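Sat in on the robotics elective at Okever again. Percy Cabrera's group says their arm can now "sort anything." We'll see.

By anything they mean eight colored blocks on a maple board. Stars, cylinders, a heart. Good luck with a sock.

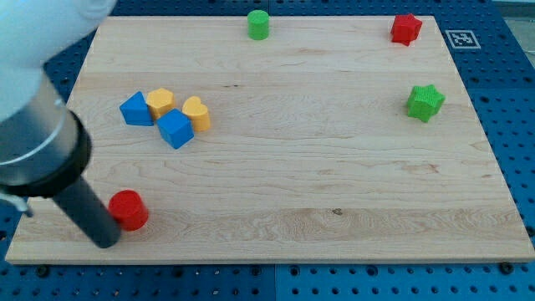
They've logged more than 400 practice runs, and the slide says 328 were clean. Okay, but who decides what clean means? Percy does – I asked.

To be fair, the Ziller team's slide had no numbers on it at all. Just the word "robust," in a large font.

My other gripe is the lighting. Same room, same lamps, every run. The contest in January is in a gym with windows.

Percy says they'll retrain if they have to. It took them 7 weeks to get this far, so I'd start now.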